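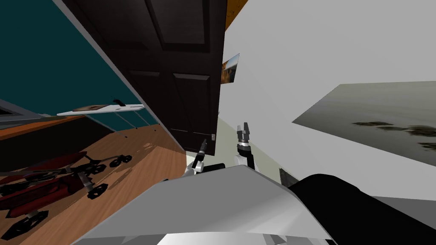
Lulano: a two-arm home robot, simulated first and built second

Project report, submitted in October

Background

Lulano is a two-arm robot with a parallel gripper on each arm. We are building the arms at Drukirmont, a shared workshop near campus, where we rent one bench and a shelf. The budget for the year was $1890. Most of that went to motors, and the rest had to cover bearings, wire, filament and the bench fee.

We broke a wrist joint in the first month by driving it into the bench leg. After that we agreed that no motion would run on the real arm until it had run in simulation. The Clolex model took longer to set up than we planned, but it let two of us work on motion code while the other two were still printing parts.

The task

The robot has to drive up to an interior door, reach for the handle, and move through without hitting the door or the wall. A second, smaller task is to pick up a flat object from a table. Both tasks use the same gripper. We call the indoor scene the Higuchi room, after the name of its scene file.

Gripper design

The first gripper had curved fingers copied from a kitchen tong. They held a mug well but slid off anything thin. Version two has flat fingers that stay parallel as they close, driven by one motor in the palm.

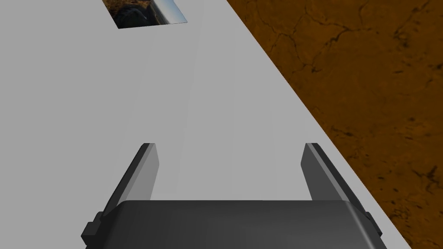

Pad thickness was the hardest number to settle. Thick pads grip better, but they keep the fingertips from getting under a thin edge, and our printed pads varied from batch to batch. In the table scene we start every attempt with the fingers open and nothing between them. The target is a flat square tile with a photo texture on its face, lying well ahead of the gripper, so the arm has to extend before it can lower. We ran 20 attempts for each pad thickness and kept the thinnest pad that still held. The tabletop in the model is plain gray with no markings, and this gave our depth estimate trouble. We ended up using the tile's edges instead.

Arm spacing

The shoulders were first set 700 mm apart. That gave a wide reach, but the robot could not fit its elbows through a standard doorway, so we moved the shoulders in and limited how far each elbow can swing out. The change also meant rerouting the cables, which cost us a weekend at the bench.
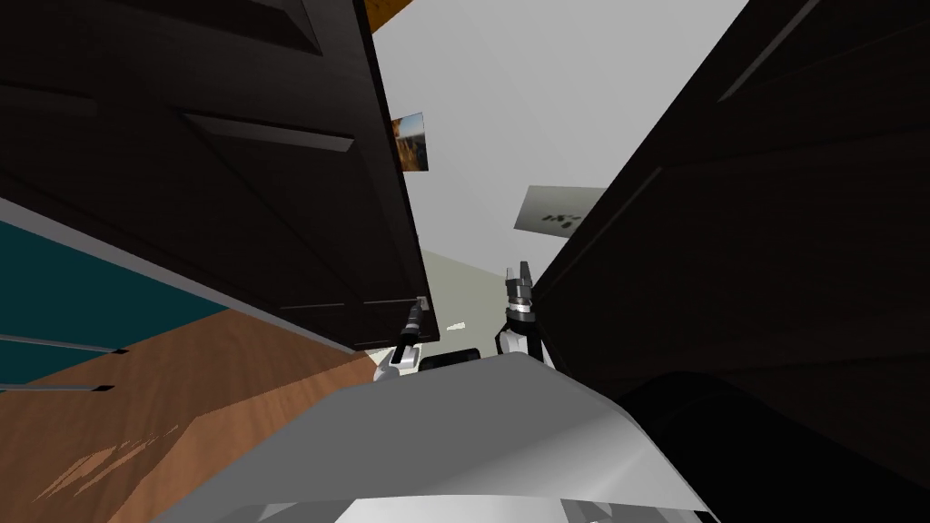
Collision checks between the two arms came next. Each arm had its own check against the room, but neither knew where the other one was. The problem shows up most when both grippers are raised in front of the body and facing each other, with the open door on the left and a second dark wood panel close on the right. The handle is a small silver fitting, and it gives the fingers very little to close on. We now treat each gripper as a box that the other arm must stay out of. The box is larger than the real part — a choice that makes some poses impossible, but we have not bent a finger since.

Remaining work

The left arm is assembled and wired. The right arm still needs its wrist bearings. The base is a plywood cart for now, and the cart brakes need replacing before we test near a real door. We also want to try poses with the grippers held close together, which the box rule limits.
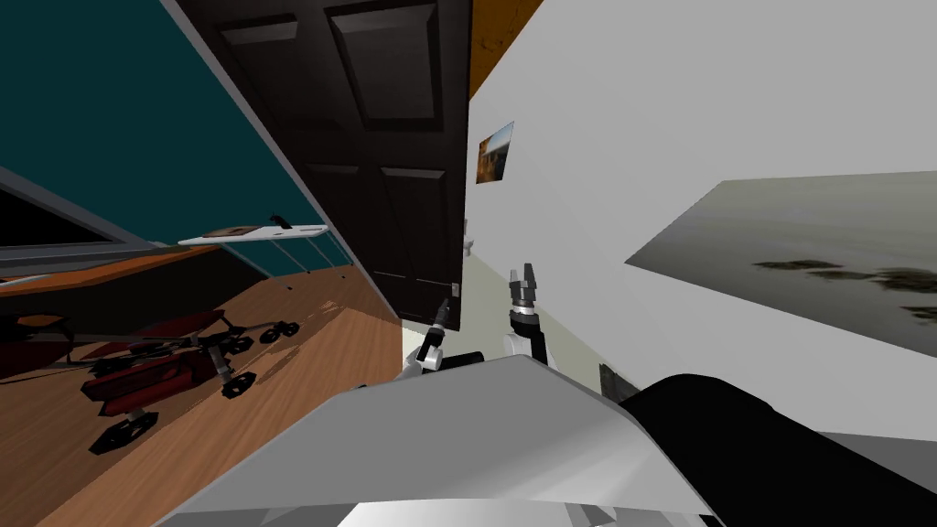 Figure 4. Lulano model in the Higuchi room, both grippers raised, with the door and desk chair in view.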